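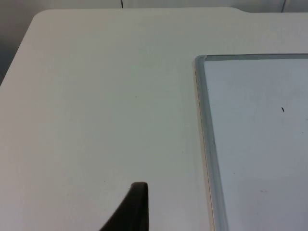
Statistical Measurement, Unit 4
Measurement error, and how to catch it in the act
Notes by Thaís Medeiros, November 2024

Last time we treated every number in the data file as if it were the truth. Today we stop doing that, and I think it's the most fun we'll have all term! Once you start asking how a number was made, you can't look at a spreadsheet the same way again.

Start with the simplest model there is:

observed value = true value + error

We never see the two parts on the right separately. The error part can itself be split into a steady piece (bias) and a piece that changes from one reading to the next (random error). A kitchen scale that always reads heavy has bias. A scale that gives a new answer each time you step off and on again has random error, and plenty of scales have both.

Averaging helps with only one of these. If the random errors are independent with the same spread, the variance of the mean of n readings is the error variance divided by n, so more readings give a steadier average. The bias sits there untouched however many readings you take. Please remember this when somebody tells you their sample is so big that errors wash out.

The Prudstead survey
Our running data set has 1511 households in Prudstead, each with one reading of indoor humidity. In 194 of them the interviewer took a second reading shortly after the first. Those pairs are gold. Without them we'd have no way of telling real differences between homes from noise in the meter. 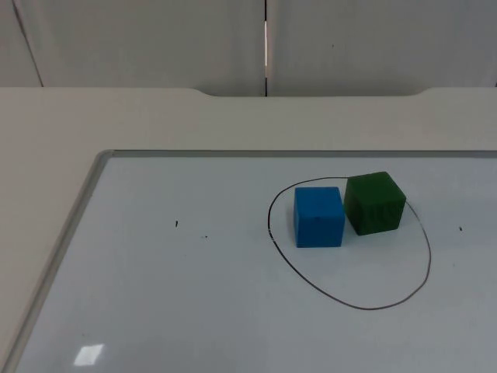

Take the difference within each pair. The true value is the same both times (we assume), so it drops out, and so does any bias the two readings share. What's left is the difference between two random errors. If those errors are independent and have equal variance, the variance of the difference is twice the error variance. So:

error variance = variance of the differences / 2

Suppose the differences have a variance of 2. Then the error variance is 1. Suppose also that single readings vary across homes with a variance of 13. The true values must then have a variance of 12, and the reliability is 12/13, or 0.92. Reliability is just the share of the observed variance that comes from the true values. Lovely, isn't it? One short column of differences and we know something about a quantity we can't observe.

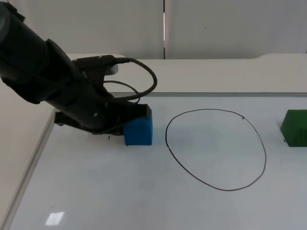 Robot arm with its gripper on a blue cube.

What error does to a slope
Now put the humidity reading into a regression as the explanatory variable. With a simple linear model, and error unrelated to anything else, the expected slope in a large sample is close to

true slope x reliability

The slope gets pulled toward zero. We call this attenuation. With reliability 12/13 the pull is small, but with a reliability of one half you'd lose half the effect! Error in the response variable behaves differently: the slope is still right on average, but its standard error grows. With several explanatory variables, error in one can push the coefficients of the others up or down, so don't carry the simple rule over.
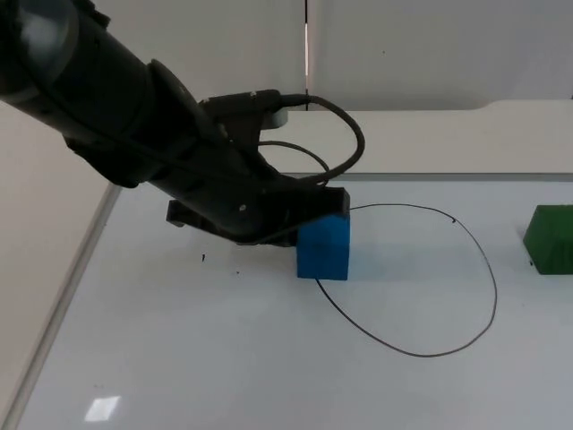

Choosing what counts as a repeat is the hard part of a replicate study. Suppose the job is to measure the edge of a blue foam cube like the one under the black gripper finger. Reading the ruler again without lifting it tells you about the reader's eye and very little else. Taking the ruler away and placing it afresh brings in placement error, and on foam, how hard you press matters too. Handing the ruler to someone else brings in differences between observers. Each design answers its own question, so write down which sources of error your repeats include before you collect a single one.

For the lab
Groups Cai and Dika will share the Murau file, which has paired readings from the same meters. Plot each difference against the mean of its pair before you calculate anything. A fan shape means the error variance isn't constant, and the single-number reliability above will mislead you. If you see one, try taking logs and plot again.

Reading for December: the chapter on errors in variables, up to the section on instruments. Bring your lab plots.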